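## Renting a hand-held gripper by the month

Pulum sells arms, but the part of its catalog small shops ask for is the Rollel, a gripper you hold in your own hand. You do the job with it, the camera on it records, and the recordings go to train an arm later. Tovar, a parts packer in Falonham, took one on a monthly plan in October and logged 701 takes before renewing.

The plan covers 1,000 takes a month. Extra takes are sold in blocks of 200. Finger pads are screwed on, two holes to a pad, and they're the piece to look at first on a rental unit. Check the inner edges for chips before you sign for it.

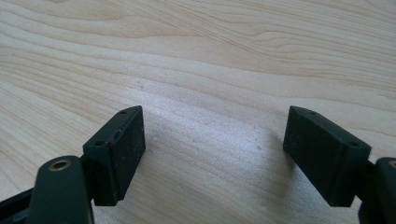 Rui Fonseca would like the plan to be cheaper for slow months, and said Tovar had paid for takes it never used. Pulum doesn't roll them over. The contract can be paused once a year, with a month's notice.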